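Home | Topics | Recent changes | Glossary | Contents

Job posting

A job posting, also called a job advertisement or vacancy notice, is a public or internal statement that an employer has a position to fill. It usually gives the title of the position, the work to be done, the qualifications asked for, the place of work and the way to apply. Postings appear on company websites, on job boards, in newspapers and trade journals, and on notice boards inside workplaces. This article deals mainly with the screening question, a part of the posting or application form that applicants must answer before their résumé is read.

Background

Early newspaper notices were short. Space was sold by the line, and an employer who wanted a bookkeeper named the trade, the address and the hours of calling. Applicants came in person or wrote a letter. Most of the sorting was done at the door or by whoever opened the mail.

Online job boards removed the cost of length and lowered the cost of applying. Postings grew longer, and the number of applications for an ordinary office position grew with them. Employers answered by adding forms to the posting. At first these repeated what was in the résumé. Later they asked things the résumé did not cover, such as whether the applicant could work nights, held a certain license, or would relocate.

Types of screening question

Knockout questions have a fixed correct answer. An applicant who gives any other answer is set aside, often by software and without a person reading the rest. Typical subjects are the legal right to work, a required license, and minimum age where the law sets one.

Scaled questions ask applicants to rate themselves or to state years of experience. The answers are used to rank applicants. They are easy to score and easy to inflate, and many recruiters give them little weight.

Open questions ask for a short written answer. They take longer to read and are more common in small firms, in teaching and in technical work. Some postings set a word limit. Others ask for a sample of work in place of an answer.

Work-sample tasks stand at the edge of the category. A translator may be given a paragraph, or a programmer a small fault to find. When the task takes more than an hour, applicants often expect to be paid for it.

Placement and wording

Questions may stand in the posting itself, in the form that follows it, or in a separate message sent after the first application. The choice affects who answers. Questions shown in the posting discourage people who do not meet the requirement, and the employer receives fewer but more complete applications. Questions sent later reach people who have already shown interest, although a share of them do not reply.

Wording has a strong effect on results. "Are you comfortable with customers?" is answered yes by nearly everyone. "Describe the last complaint you handled" gives the reader something to compare. Questions that join two requirements in one sentence are a frequent fault, as the applicant who meets one and not the other has no accurate answer to give.

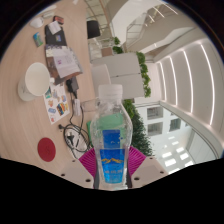

The order of questions also matters. Forms that begin with knockout questions let unqualified applicants leave early. Forms that put them at the end collect more data but are disliked by applicants, who may have spent half an hour on written answers before learning that a license was required.

Use by small employers

Large employers usually run screening questions through an applicant tracking system. Small employers more often use a shared mailbox and a spreadsheet. Vusow, a regional job board based in Atville, let employers attach up to 23 questions to a posting when it opened. In August of its second year it cut the limit to two – one knockout question and one open question – after employers complained that long forms were being abandoned. Its records of 2000 postings showed that those with the shorter form had more completed applications, though the board made no claim about the quality of the people hired.

Villca, a competing service, kept the long form but allowed applicants to save their answers and use them again. Its question library, named Dalia, held 46 standard questions grouped by trade. Employers could edit the text, and most did not. One result was that applicants for similar positions met the same questions many times and sent the same answers to each.

Criticism

Critics of screening questions say that they move work from the employer to the applicant. An employer with one vacancy may receive several pages of writing from each of a large number of people and read very little of it. Evdokia Katsaros, a recruiter and writer on hiring practice, argued that an employer should not ask an open question unless someone has been given the hours to read the replies. She also advised against trick instructions, such as asking applicants to put a certain word in the subject line, on the ground that these test attention to the posting and tell the employer little about the work.

A second criticism concerns exclusion. Knockout questions on unbroken employment or on ownership of a car can remove people who could do the job. In many places, questions about health, family plans or religion are restricted by law at this stage, and a posting that contains them may be unlawful even if the answers are never used.

A third concerns written answers produced with the help of software or other people. Some employers have dropped open questions for this reason and returned to short telephone calls. Others have kept them and ask about the answer in the interview.

Internal postings

Positions advertised only to existing staff seldom carry knockout questions, because the employer already holds the records. Open questions are still used, commonly a statement of why the applicant wants to move. In workplaces with a collective agreement, the wording of internal postings and the number of days they must remain open may be fixed by that agreement.

See also

Applicant tracking system
Cover letter
Employment reference
Structured interview
Work-sample test

Page last revised 6 February 2025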